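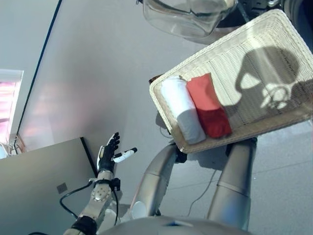

Primary kidney epithelial cells stop growing after passage 4

Naima Benmoussa
Jul 25, 2024

I am growing human renal proximal tubule cells from a frozen vial (Trerkeven, one donor). They look fine up to passage 3, with tight cobblestone patches. At passage 4 they get big and flat and hardly divide. I split at 80% confluence, use the serum-free medium the supplier sells, and change it every other day. My trypsin step is five minutes at 37 °C. A second vial from the same lot did the same thing. Am I damaging them, or is this all I can expect?

Clatska

Big, flat and slow sounds like senescence. Primary cells have a limited number of doublings, and adult kidney cells don't have many. Count doublings instead of passages, because a 1:5 split uses up a lot more of them than a 1:2. Stain a well for beta-galactosidase if you want to check.

I would also look at the trypsin. Five minutes is long for these. Watch them under the microscope, tap the flask when they round up, and stop it with inhibitor, as your medium has no serum to do that.
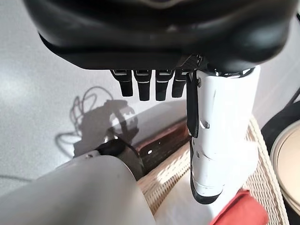

Seeding density matters too, and I think people go too low. We plate at 5,000 per square cm and never under that, since thin cultures of these cells flatten out early. Don't jam the flasks together on the shelf either. The four black fingers in the photo hang in a row with small gaps between them, and that kind of spacing is fine for flasks – side by side, not touching. Our outer flasks used to grow better than the middle ones until we spread them out.

Badawi

Try another donor. I had a lot in February that quit at passage 3 and the next one went to 6 with nothing changed.

Hestavura

Agree with Clatska on doublings. Freeze most of your stock at passage 2 and run all the experiments by passage 3. Also spin down the cells after thawing only if your supplier says to. Ours does not, and we lost fewer when we just changed the medium the next day.

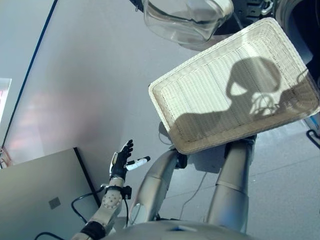

White woven basket with a thick rolled rim.

Related
Bladder smooth muscle cells won't attach
Coating flasks with collagen or gelatin?
How long can I keep prostate epithelial cells frozen?
Mycoplasma test for small cultures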